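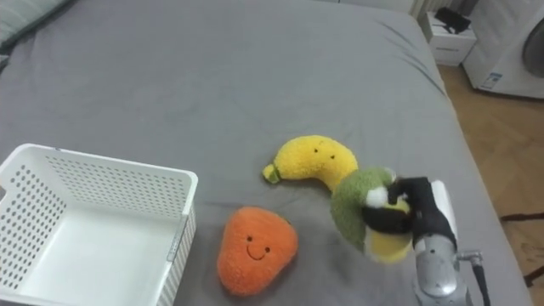
Figure 4.1 Soft toys on a bed, with a storage basket beside them.

Chapter 4
A Place for Small Soft Things

Most of us meet the subject of this chapter long before we have a home of our own to look after. We are told to clear the bed before supper, we push everything under the pillow, and we are found out. In the first three chapters we dealt with the large and rather stubborn parts of a bedroom: the bed itself, the floor round it, and the cupboards and drawers that take up the walls. Now we come down in size, to the toys, and in particular to the soft ones, which have a way of settling on whatever flat surface is nearest and staying there until bedtime.

The bed is nearly always that surface. It is wide, it is at a handy height for a small child, and nothing dropped on it makes a noise. I don't think there is much use in fighting this. If you have a family of plush fruit, as in Figure 4.1, then the fruit will be played with on the bed, and a sensible plan for the room begins by accepting it and asking where the nearest container ought to be.

When I was teaching the evening course at Edgate, I used to ask each new group to go home and write down where the toys in their house were supposed to live, and then where they really were at six o'clock in the evening. The two lists hardly ever matched. One student, Nahom Tilahun, brought in a beautiful drawing of a tall shelf with 21 compartments, each with its own painted name, and a second drawing, much quicker, of a heap on the eiderdown. He was very good-humoured about it, and the pair of drawings did more for that class than any lecture of mine. The shelf had been made for grown-ups to admire. His daughter couldn't reach the upper half of it!

So let us begin with something plainer. A single open basket, light enough to lift with one hand, will serve for most of the soft toys a child plays with in a week. It needs no lid. A lid has to be taken off, put somewhere and found again, and each of those is a chance for the whole business to be given up. Holes in the sides are a help, too, as they let air through to the fabric and make it easy to see that a favourite is at home. Smooth plastic can be wiped with a damp cloth – wicker is prettier, I admit, but it catches on fluffy cloth and sheds bits into the bedclothes.

The basket should travel. This is the point on which I differ from the older books, which like every container to have a fixed station. By all means give it a resting place at night, under the window or at the foot of the bed, but at clearing-up time bring it to the toys and set it down among them. A child who has to carry each animal across the room will manage perhaps a couple before something more interesting turns up.

As for the filling, I would ask you not to be too particular. Soft toys don't mind lying on top of one another. Long shapes can go in on the slant and round ones will find their own level. If the faces happen to look outwards, so much the better, and most children will see to that without being asked.
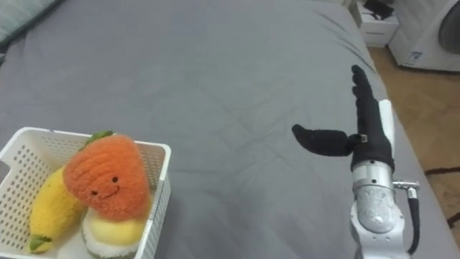 Figure 4.2 Three plush toys in an open basket, the strawberry uppermost.

Shiuli Akanda, reading this chapter in draft, wrote that I had been too easy on the basket. In her experience an open container on its own fills up in a month with socks, crayons and bits of toast, and she would have every reader tip it out on the bed once a week and start afresh. I have taken her advice, and you will find the weekly tip-out set as the first piece of practical work in Section 4.2.

Before you turn to it, please choose one room you know well and can visit on several days running. It needn't be a child's room, though it will be more fun if it is. Keep your notes on a single sheet, leave the room as you found it on the first day, and only then fetch the basket.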